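Knitwear care: your questions

Do I have to fold jumpers?
Heavy ones, yes. Hangers stretch the shoulders, whatever the "knit-safe" label claims.

Are the Gerkley folding boards worth it?
We doubt it. A bed does the same job – and you already own one.

How many folds?
Sleeves in, then 2 across the body.

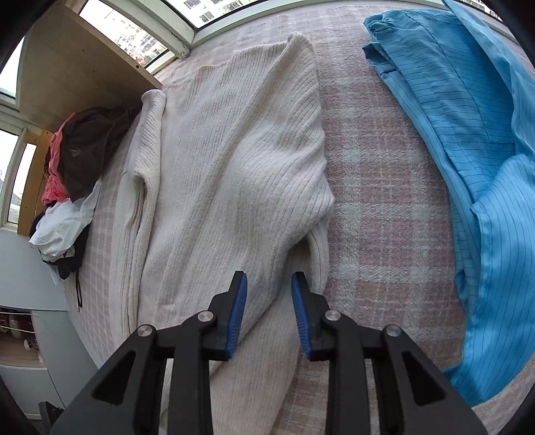 Cream ribbed knit on the bed, slightly bunched.

Do cedar blocks stop moths?
We've seen no convincing proof. Wash first, then store.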